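Notebook – wrist camera kit on trial from Rollura
August 20, 2020

Kettle on, door shut, and a good long stretch at the bench for once, so I'm going to write this one up properly while it's fresh. I have two older entries where all I put down was "cups OK, see next time", and I'd like to be kinder to whoever picks up this book after me.

We've had the Aline kit since June. For anyone who missed the first entries, what Rollura sells under that name is the small camera that rides at the gripper, the cable set, the mounting plate and the Sial software that records the view and lets you tag each grasp. The supplier wants 2286 for the lot, and then 199 a month if we keep Sial past the trial. I'm still of two minds about the monthly part and will come back to it.

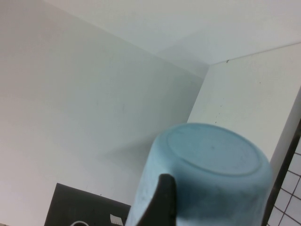 The mounting plate has turned out to be the nicest piece in the box. It goes on with four screws, all the same length (bless them), and the locating pin means it goes back where it was after you take it off to clean. I had it off twice this morning and didn't have to redo the calibration either time. The Hemberg bracket we used before would drift if you so much as looked at it, and I lost a good part of last winter to that.

Cable routing is less happy. The supplied clips are too wide for our arm, so the lead wants to belly out when the wrist rolls past a certain point. I've used hook-and-loop ties for now. If we end up buying the kit I'd ask Rollura whether they do a narrower clip, and failing that we can print our own.

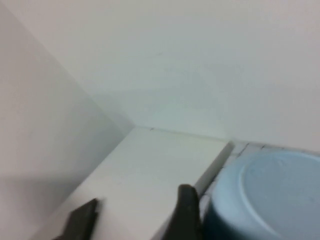 Focus is fixed at the factory, and that's my main grumble. With the fingers and a cup right up by the lens things go a bit soft, and any quick move softens them further. It's good enough to judge which side of a cup a finger is on, and for most of our work that's what we want to know. I wouldn't want to read small print with it. Slowing the approach to 5 on the speed dial seemed a fair compromise – slow enough for a usable view, quick enough that I didn't wander off and start tidying the drill bits.

Sial itself I've warmed to. The tagging keys are sensible, you can step back and forth without losing your place, and the colours hold together nicely, so pale blue stays pale blue. It also saves as it goes. I pulled the power lead out with my foot before lunch and lost only the last grasp, for which I was very grateful.

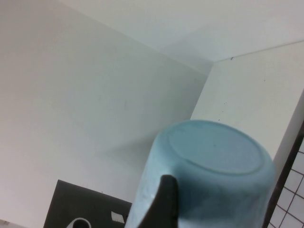
Can the kit be used without paying for Sial every month?
The camera will still give you a live view in the basic viewer, but tagging and export stop when the trial does, and anything you want to keep has to be exported before then.

So exporting is now on my list, and I'd ask anyone else with recordings on the bench machine to do theirs as well. The trial licence holds more than 3000 tagged grasps, and we're nowhere near that, so there's no call to delete anything to make room. Please put the export on the shared drive under Aline and leave the folder names as they are. I know they're ugly, but Sial looks for them when you bring things back in. 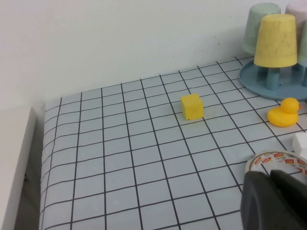
I've kept to soft and light things for the trial, cups and a foam cube and the like, and I think that's fair for a first look at a camera. Before we decide I'd like a go with something shiny or clear, as the old Hemberg camera was hopeless with anything like that and I'd be sorry to pay for the same trouble again.

Where I've landed for the moment: yes to the camera and plate, a firm maybe on the subscription. I'll write to Rollura and ask if there's a yearly price, and about the clips in the same letter.

Still to do: swap the ties for something tidier, wipe the lens with the proper cloth (in the tin, second drawer), and find the small hex key, which I had in my hand an hour ago.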